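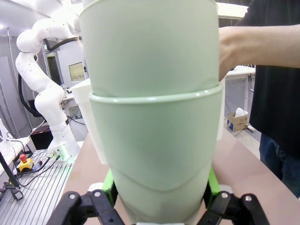 The Clastero cups in mint, nested, above a wooden table.

Clastero stacking cups, mint green
Reviewed by Nikola Stoyanova

I have owned nice glasses. There were 4 of them, then there was a housewarming, and now I review plastic cups.

The Clastero is a plain plastic tumbler with a thin rolled rim and sides that taper towards the base. It comes in a colour the label calls Eucalypt Mist and everyone in my house calls hospital. I've grown fond of it. The finish is matte, so it doesn't show fingerprints the way the shiny Prulance ones did, and there's no pattern or slogan to go out of fashion. It was never in fashion, which helps.

Stacking is the whole pitch. The cups nest a good way down and sit straight, and a stack takes up one corner of the cupboard where the old set used to take up a shelf. You can carry the lot to the table in one go if you hold them low.

Getting them apart again is another matter. Put them away bone dry and they separate with a small twist. Put them away damp, as any normal person does at ten at night, and they grip each other like cousins at an airport. My brother-in-law Mirsad favours brute force and has twice flung the bottom cup across the kitchen. It bounced both times. I've marked that down as durability testing.

As for drinking out of them, they're fine. The rim is smooth and doesn't dribble. Cold water stays cold for as long as it takes to drink it. I wouldn't bother with tea, as the walls are thin enough that you end up holding it by the rim with two fingertips and a look of regret. Red cordial left overnight gave one of mine a faint blush that three washes haven't shifted.

They've been through the top rack of the dishwasher most nights since June without warping. The base has a shallow dip that collects a puddle of grey water, though, and you'll tip it down your sleeve every single time you unload. I've tried learning from this.

The big test was a barbecue on the deck. Plastic cups are light, and an empty one will leave the table at the first decent breeze and be found under the neighbour's hydrangea. Keep something in them. Our guests managed this without being asked.

Anyone wanting something to impress the in-laws should look at the Papadopoulos tumblers, which are heavier, clear and priced as though they'd been blown by monks. For kids, caravans and people like me, get these.

Good: stacks neatly, survives Mirsad
Bad: sticks when damp, stains, puddle

3 stars out of 5. I've ordered a second set.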